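How a Relay Team Passes the Baton
A guide for young readers from the Lougher Athletics Education Service

A relay is a race that a team runs together. In the 4 x 100 meters, four athletes share one lap of the track. Each runner carries a short, hollow stick called a baton and hands it to the next runner. The team finishes when the last runner crosses the line with the baton in hand.

What does a baton weigh?
A baton used by adults must weigh at least 50 grams. That is less than most apples. Many are painted in bright colors so that the runners can see them easily.

Where does the handover happen?
The baton must change hands inside a marked part of the lane called the takeover zone. Officials watch where the baton is, and they do not look at the runners' feet. If the baton is passed before the zone begins or after it ends, the team is disqualified – its result does not count.
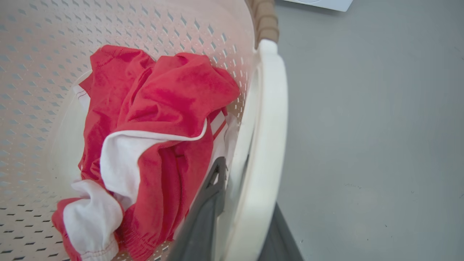

The runner who is waiting is called the outgoing runner. He or she begins to run before the baton arrives, so that both athletes are moving fast when it is passed. To know when to start, the outgoing runner may put a piece of tape on the track as a check mark. When the incoming runner reaches the tape, the outgoing runner sets off.

In short relays, the outgoing runner does not look back. The incoming runner calls out a word, such as "Hand!", and the outgoing runner stretches one arm behind. This is known as a blind pass.

What happens if the baton is dropped?
The team may still finish. The runner who dropped it must pick it up and must not get in the way of other teams.

How do young teams practice?
At the Odatlow track, children aged 9 to 12 begin by walking in a line and passing the baton forward. They then jog, and later they run. Coach Prys Gwynne asks each group to complete six clean passes at one speed before trying the next.

Words to know
Anchor: the athlete who runs last.
Leg: the part of the race run by one athlete.
Lane: the strip of track in which a team must stay.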